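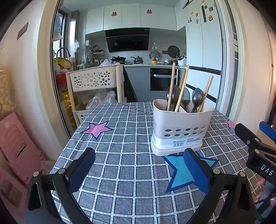 Saturday, 18:40. Back from the Hutora open day in Skomitz. The tram took longer than the tour.

The morning session was on hand-held grippers. You hold one in each hand, do the task yourself, and the recording is later used to train an arm. Exercise was cutlery: chopsticks and spoons, out of the holder and back in. Spoons are easy if you take them low on the handle. Chopsticks roll between the pads unless you close square on them, and I dropped 6 before I got the wrist angle right. Squeezing harder made it worse.

The host said the set stood at 613 runs so far, and that they throw out any run with a pause in it. Asked about pad wear. Answer was vague — changed "when they look tired". I would want a number.

After lunch, the Zurno arm replayed the same job. Slow, smooth, and it missed one chopstick twice at the same angle I had trouble with. Khổng's software picks the grip point; no figures on the slide for thin objects, only for cups.

Wrist aches slightly. To do: write to them about pad material, and look up closing force for the small model.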